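**Wanted: people who fold their own washing (and don't mind us watching)**

Hi, I'm Thư Đoàn, and I look after the home chores side of things at Dimwood. We're a small outfit in Brostley trying to work out whether a machine can do the jobs most of us put off until Sunday night's clean shirt runs out. Short version so far: sort of, slowly, and please don't give it a fitted sheet.

I'm after 16 people to take part in our next round, which starts in June. You don't need to know anything about robots. You need a bed or a table, a normal amount of laundry and two free hours. If your folding is terrible, even better – we've got plenty of neat folders already and the machine has to learn from the rest of us too.

You'd use a handheld gripper, one in your favourite hand, and do your chores with its two fingers in place of your own. Pick up a top, shake it out, fold it, put it on the pile. It feels like eating peas with salad tongs for the first quarter of an hour and then most people get the hang of it. We record how you do it, and that goes into teaching Gusteneo, our arm, to have a go by itself.

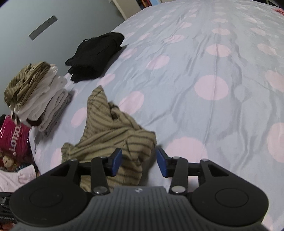
*Striped garment next, with the folded pile off to the left.*

Soft things are the hard part. A mug is the same shape every time you reach for it. A T-shirt never is, and when you grab one bit the rest goes wherever it likes. Gusteneo can manage a tea towel laid flat, and it's getting decent at pairing socks if they're different colours. Jumpers it mostly drags around. My workmate Tươi Lưu reckons we'll have it folding a whole basket before long; I've got a bet against him and I'd love to lose it.

**What you get**

- $80 for the session, paid on the day
- your washing folded (by you, sorry)
- a look at Gusteneo having a try at the same load, if you'd like to drop by the workshop afterwards

**What we ask**

- you're 18 or over and live within 15 km of Brostley
- you're comfortable lifting a light tool for a while, with as many breaks as you want
- your own clothes, in your own home, in whatever state the room is usually in. Please don't tidy up for us!
- anyone else at home is happy for us to be there

We don't record sound, and you can have any part of your session deleted afterwards just by asking. Left-handers very welcome, we're short of you.

To put your name down, ring the Dimwood front desk and ask for me, or leave a note in the box at the Chu Street door with your name, a phone number and what sort of chores you'd be up for. Laundry is the main one but I'm also collecting names for dishes and shelf stacking.

Thư
28/01/2020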